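Stukik Support / Ticket 158
Product: Stovau task runner
Opened: 2/26/20
Status: Open, waiting on customer
Priority: Normal

Reported problem
Kettle lift fails on the robot after training on hand-held gripper demos. Two-sided grasp on a stainless steel body. The body slides between the fingers before it clears the floor. Mugs and boxes run fine on the same build.

Steps tried
Raised grip force limit from 53 to 100. No change on the lift. At 200 the runner stops with a force fault.
Re-exported all demos. Same result.
Swapped finger pads. Slip starts later, still drops.

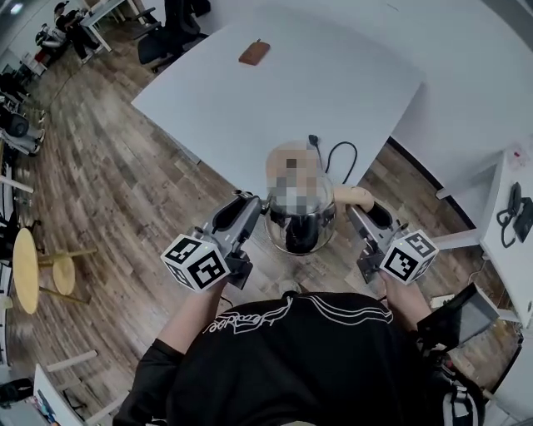 Pose tracks from the demos look clean in the Traltura viewer, both hands. Depth on the kettle is poor. The polished body reflects whatever is near it, and the surface estimate moves between passes by more than the pad width. The left finger makes contact first and pushes the kettle toward the right one.

Support reply
Known limit with shiny curved objects. Please retest with matte tape on the body. If the lift passes, the fault is in perception and the force limit can go back to 53. Also record a set by the handle, one hand only.

Customer reply
Taped body lifts. Untaped still fails. Our site (Asadi) wants a kitchen demo in March and can't tape every pot. For now a person moves the kettle and the robot does the mugs.

Next action
Customer to upload handle demos. Depth issue linked to this ticket.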